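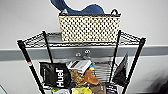 Gestión de almacenes y control de existencias
Unidad 4. Ubicación, rotación y recuento de mercancías

1. Objeto de la unidad

La presente unidad aborda los criterios por los que se asigna un lugar a cada artículo dentro del almacén y los procedimientos con los que se comprueba que las existencias registradas coinciden con las reales. Se da por conocido el contenido de la Unidad 3 (recepción y documentación de entrada), en particular la diferencia entre albarán, nota de entrega y factura.

2. Sistemas de ubicación

Se denomina ubicación fija aquella en la que cada referencia dispone de un hueco reservado, con independencia de que haya o no existencias. Facilita el aprendizaje del personal y reduce los errores de extracción, a costa de un peor aprovechamiento del espacio: el hueco debe dimensionarse para el nivel máximo previsto.

En la ubicación libre, también llamada caótica, la mercancía se coloca en cualquier hueco disponible que cumpla las condiciones de peso, volumen y compatibilidad. Exige un registro actualizado en el momento mismo del movimiento. Un artículo mal anotado en un sistema libre es, a efectos prácticos, un artículo perdido.

La mayoría de los almacenes pequeños y medianos recurre a soluciones mixtas – zona fija para la preparación de pedidos y zona libre para la reserva.

3. Codificación de los huecos

El código debe leerse en el orden en que el operario se desplaza: pasillo, módulo, nivel y posición. Los niveles se numeran desde el suelo hacia arriba, de modo que una ampliación en altura no obligue a modificar los códigos existentes. Se desaconseja el empleo de las letras I y O, que se confunden con cifras.

4. Clasificación ABC

Las referencias se ordenan de mayor a menor según su valor de consumo anual (unidades consumidas por coste unitario). El grupo A reúne las pocas referencias que concentran la mayor parte del valor; el grupo C, las muchas que apenas lo modifican. Conviene distinguir esta clasificación de la que se efectúa por frecuencia de extracción, que es la pertinente para decidir la proximidad a la zona de expedición. Una misma referencia puede ser A por valor y C por frecuencia.

5. Criterios de salida

FIFO: sale primero lo que primero entró. FEFO: sale primero lo que antes caduca. El segundo es el adecuado para productos con fecha de caducidad, dado que el orden de llegada no siempre coincide con el de vencimiento.

6. Punto de pedido

El punto de pedido se obtiene multiplicando el consumo diario por el plazo de entrega en días y sumando el stock de seguridad.

Caso resuelto. El almacén de Tultstead suministra filtros a los talleres Friesen. El consumo es de 50 unidades diarias, el plazo de entrega del proveedor Zillell es de 2 días y el stock de seguridad se ha fijado en 192 unidades.

Punto de pedido = 50 × 2 + 192 = 292 unidades

El lote de compra es de 500 unidades. Si el pedido se cursa al alcanzar el punto calculado y el consumo se mantiene constante, la existencia inmediatamente posterior a la recepción será de 192 + 500 = 692 unidades, cifra que debe emplearse para dimensionar el hueco.

7. Recuento

El inventario anual completo requiere detener los movimientos. El recuento cíclico, en cambio, reparte la comprobación a lo largo del ejercicio y presta mayor atención al grupo A. En ambos casos el recuento se efectúa a ciegas, es decir, sin que quien cuenta conozca la cantidad registrada. Toda diferencia se verifica con un segundo recuento antes de proceder al ajuste contable.

8. Trabajo del alumnado

Repítase el cálculo del apartado 6 para un plazo de entrega doble, manteniendo los demás datos, e indíquese la nueva existencia máxima. La entrega se realizará en junio, por escrito, con el desarrollo completo de las operaciones. Los listados de la empresa Codo, necesarios para la práctica de clasificación ABC, se encuentran en la carpeta de la asignatura.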